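**Ticket: Vostar dehumidifier trips the breaker, but only at night**
Status: resolved (leaving the full log up because it was a fun one)
Opened by: Noémie Royer, Rarcombe
Last updated: 22 September 2021
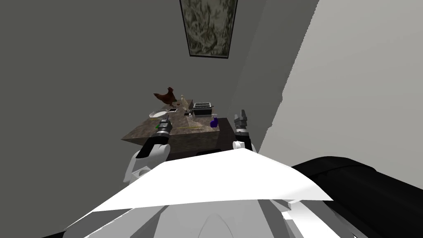
The unit is a Vostar basement model with the pump-out hose, bought in June, and I love it. It pulled so much water out of the cellar in the first week that I dragged my neighbor down to look at the bucket. So please read everything below as coming from a happy owner who wants to keep using it!

**Symptom**

The breaker for the cellar circuit trips sometime after midnight. I never hear it go. I come down in the morning, the display is blank and the room smells like old potatoes again. Reset the breaker and the unit starts right up, runs all day, no complaints. It doesn't happen every night, and that's what drove me up the wall (and also kept me interested, I'll admit).

**What's on the circuit**

- the dehumidifier
- one ceiling light, almost always off
- a chest freezer, older than my car
- the outlet by the stairs, where I charge the drill

**First round: the obvious things**

Cleaned the filter. It was furry, so no regrets there, but the breaker tripped again that night.

Moved the plug from the power strip to the wall. I know, I know, it should never have been on a strip. The manual says so on page 2 and I skipped right over it. Still tripped, but please, if you're reading this with yours on a strip, go move it now.

Felt the plug and the outlet plate after an hour of running. Both cool. Looked for brown marks on the prongs and found none.

Turned the target humidity up from 50 to 60 percent so the compressor would rest more. Two quiet nights, I got very excited, and then it tripped on the third.

**Reply from support (Brunet, the shop where I bought it)**

> Thanks for the detailed notes. Does the breaker trip with the dehumidifier unplugged overnight? Also, is it a plain breaker or one with a test button?

Great questions, and I hadn't tried the first one. The breaker does have a test button. I pressed it, it tripped the way it should, and it reset without a fight.

**Second round: one thing at a time**

Night A, dehumidifier unplugged, freezer on. No trip.

Night B, dehumidifier on, freezer moved to the kitchen circuit with a heavy-duty cord for the one night. No trip.

Night C, both back on the cellar circuit. No trip. Argh.

Night D, same as C. Tripped.

So either one was fine alone, and the two together were a coin toss. My first thought was plain overload, both compressors kicking in at the same moment. Brunet thought that could be part of it but wasn't convinced, given that the same thing ought to happen in the daytime too. They suggested I look for something that only runs at night.

I said there was nothing. Then I went and stood next to the freezer for a while and read the label on the back, and there it was: an automatic defrost heater! I always assumed a freezer that old had to be defrosted with a hair dryer and a lot of towels. The previous owners must have done the same, judging by the scrape marks.

**Third round: catching it in the act**

I plugged the freezer into one of those little meters that log power use, a Vududitz, borrowed from the library (our library lends tools, it's wonderful, check if yours does). I left it there until the next trip. The log showed the freezer cycling along at its normal level, then a jump when the defrost heater came on, and then nothing at all. Power gone. The jump and the trip were in the same minute.

It also explained why it was always night. The defrost timer is a mechanical one that only moves ahead while the freezer's compressor is running, and with me opening the lid at mealtimes it had settled into a pattern where the heater came on in the small hours. On nights when it landed at some other time, or skipped, I got a free pass.

Brunet's view, once I sent the log:

> That points at the defrost heater leaking a little current to ground. On its own it may stay just under what the breaker allows. The dehumidifier, like most things with a motor and a filter in the electronics, adds a tiny normal leakage of its own. Together they go over. Please have the freezer heater measured before using it on that circuit again.

**Measurement**

The electrician came with an insulation tester. I held the flashlight and asked far too many questions. The dehumidifier passed easily. The freezer's heater did not. The outer sleeve had a split near one end and moisture had been getting in. She said it was going to trip the breaker all by itself before long, with or without help.

I felt pretty bad for blaming the Vostar all this time.

**Fix**

- new defrost heater in the freezer, plus a new timer while the back was off
- freezer moved to its own circuit for good
- dehumidifier stays where it was, straight into the wall

No trips from either one since. I've set the target back to 50 percent and the cellar is dry enough that I put the cardboard boxes back down there – on a shelf, I'm not that brave.

**For anyone who lands on this ticket with the same trouble**

Please don't swap in a bigger breaker. Two people told me to, and it wouldn't have helped with this kind of fault anyway. Unplug things one at a time, give each setup more than one night, and write it down as you go, or by the fourth night you won't remember which was which. Check the back of any fridge or freezer on the same circuit for a heater you didn't know you had.

And if you keep food in there, freeze a cup of water with a coin on top. If the coin has sunk when you look again, the freezer was off long enough to matter. Mine had sunk a little after night D, so out went the fish.

**Still open, low priority**

The pump-out hose gurgles at the end of each cycle. Brunet says to try lowering the outlet end by a hand's width. I'll do that this weekend and add a note.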